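The Long Tail of a License Key

Nermin Işık bought her language course in October, on sale, as a download. She paid 30 dollars for a set that had once cost 200, got an email with a 25-character key in it, and finished the first level before the holidays. When she changed laptops the following spring, the key was refused. The screen said it had reached its limit of activations.

She had used it once.

Stories like hers are common among people who buy educational software from resellers. The key itself is usually real. What differs is where it came from. Some keys are left over from boxed copies that never sold. Some belong to a school or company that bought a block of seats and let them go when the contract ended. Others have been sold two or three times over, and they work until the publisher's server notices.

Grenico, a small reseller that deals mostly in language and typing courses, says it stopped taking block licenses last year. Zaid Najjar, who handles its returns, went through 700 support tickets before the change was made. Of those, 425 were about keys that had worked on day one and failed later.

"The customer thinks we sold a bad key," he says. "We think the customer installed it on four machines. The publisher has the log and neither of us can see it."
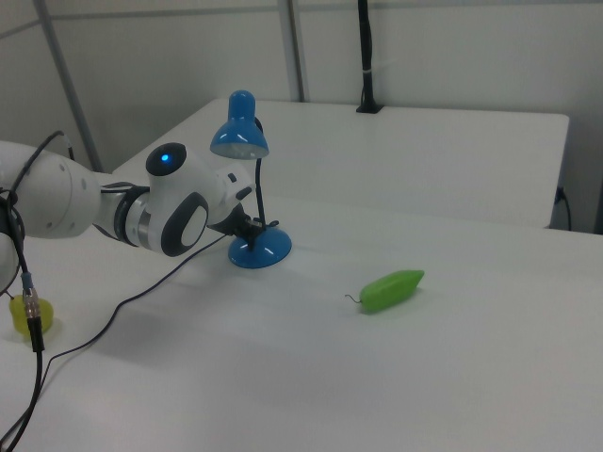
Vesna Kelmendi takes a harder line on that. In her view a shop that can't see the log shouldn't be selling the key, and a refund after 30 days ought to be automatic. She has had two courses go dead on her, both in the middle of a unit, and got her money back for one.

Publishers have their own complaint. A course such as Oral, which teaches spoken Turkish and Bosnian to adults, was written for discs and later moved to downloads. The activation system came along with it. Each install writes a record tied to the computer, and a new hard drive can be enough to make the old computer look like a new one. Removing the program does not always give the activation back. On older versions you have to open the menu and choose Deactivate first, with the internet connected, and then uninstall.

Few people do this. The instruction is on page 11 of a manual that ships as a separate file.

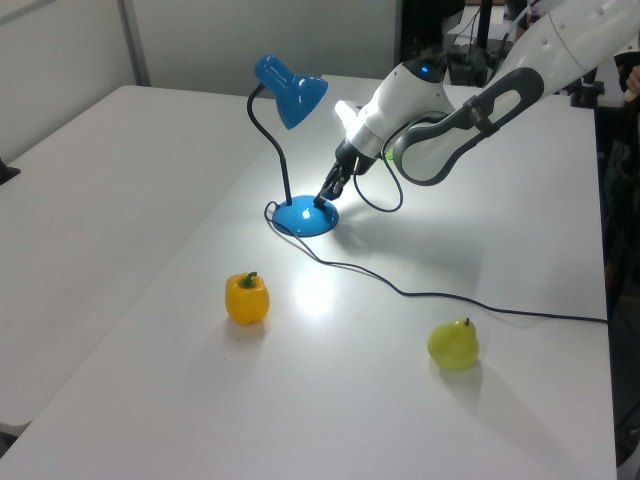
There are a few things worth checking before you pay. Look for the version number as well as the level, as a Level 2 from one edition will often not open beside a Level 1 from another. Ask how many activations are left on the key. A seller who can answer has probably bought it from the publisher. Find out if the download link expires, and save the installer to a drive you keep, along with the email. Speech features may need a separate account, and that account may cost extra after the first year.

Price tells you something too. Sibel Avcı runs evening classes in Cledudska and buys for her students. She no longer looks at anything priced under a third of the list.

"I used to send everyone the cheapest link," she says. "Then I spent the first two weeks of term on activation problems."
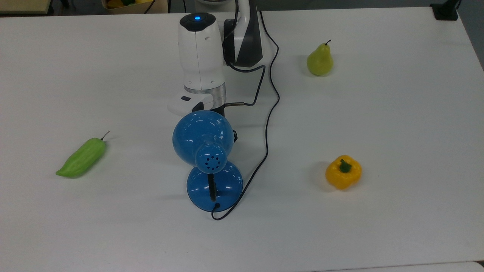

Her classes now use a subscription, paid monthly and canceled in the summer. It costs more over two years than a boxed set would have. The students can sign in from any computer, and the lessons get updated, though the older ones liked being able to work without a connection.

Işık did get back into her course. She wrote to the publisher with the order email and a photo of the error, and 12 days later someone reset the count. She is on Level 3 now. The key is taped inside a kitchen cupboard, with the date of the last activation written under it in pencil.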